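This site uses cookies to remember your settings. Accept | Manage

Can a machine do the bathroom jobs yet?
Posted by Inimano, June

My view is they're close. Take soap: oval, smooth, and it has to end up in a small dish.

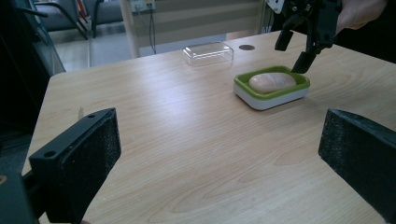 I'd trust a gripper with that before I'd trust one with a mug. Wiping the basin is another matter.

naseri864 wrote:
Disagree. A bar on a clear table is easy. Try it after 2 people have washed their hands.

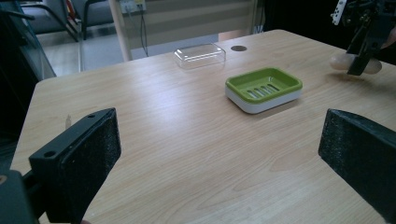

Brellby Home Automation Club – Chores Board

Inimano wrote:
Fair point about wet soap. I still think the dish matters more than the bar. One with slots and a low rim gives you some room for error.

zarside_3012 wrote:
We've got three arms on the packing bench at work and they all need someone nearby. Fine on boxes, poor on anything rounded. I wouldn't pay for one at home.

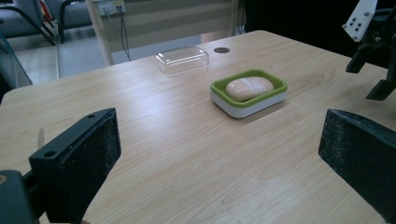

Re: What would you pay for?

naseri864 wrote:
Loading the dishwasher – nothing less. I can put my own soap back.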